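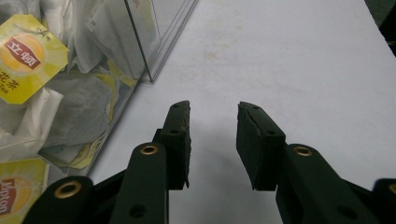 Tea bags in the clear container, on the pale table.

Tea corner at Vedholm

This page is about the tea table in the upstairs room at Vedholm. There is only one picture on it for now. The other entries below are notes on the rest of the table, in the order they were written, and pictures will go in with them when the page gets its next update in September. Page last changed 3/22/21.

The clear container

Acrylic, see-through on all sides, with straight corners. It holds the white paper-wrapped bags and the translucent ones together. We used to keep the kinds apart in small cardboard boxes, but the boxes went soft at the corners and people put things back in the wrong one. Now everything goes in one place and you dig for what you want. In the picture you can see the leaves through the mesh of a grayish bag.

Filling it

It takes nearly 80 bags if they are dropped in any old way. You can fit more by standing them in rows, but the rows fall over as soon as someone takes one from the middle. Fill it to just under the rim and stop there. Spare boxes are on the shelf under the window, behind the napkins.

The tabletop

Light gray-white, matte, smooth. It has a few faint beige stains. Dish soap and a soft cloth are enough for everyday cleaning. Baking soda mixed to a paste lifts most tea rings if you leave it on for a few minutes – don't use the green scouring pads, they leave shiny patches. Please put a saucer or a folded napkin under the pot.

The teas

The plain black tea comes from Orakzai, in boxes of 200. It is strong and it keeps well. Most people who come in the morning drink this one, with milk.

The mesh bags come from Zarngate and cost more. The leaves are bigger and need longer in the cup, four minutes at least. They will do a second cup if you leave the bag on a saucer in between.

There is also a mint tea and a chamomile, whichever the store has. We buy one box of each at a time. The mint goes first in warm weather and the chamomile hardly moves until fall.

The mugs

34 mugs, all white, kept upside down on two trays in the cupboard. They came from the old Samenness lunchroom when it closed. A few have a thin blue line at the rim and those hold a little more. Chipped ones go in the box by the sink for the plant room.

Milk and sugar

Milk is in the small fridge, top shelf. Write the opening date on the carton. Sugar is in the jar with the screw lid. The pourer we had before got damp and clogged, so it has gone.

The kettle

Holds 2 quarts. Fill it from the cold tap only and empty it at the end of the evening. It needs descaling every couple of months with white vinegar, then two full boils of plain water.

Used bags

Into the compost pail under the sink. Paper wrappers go in the paper bin next to it. The mesh bags go in the trash unless the box says they can be composted – the last two boxes did not.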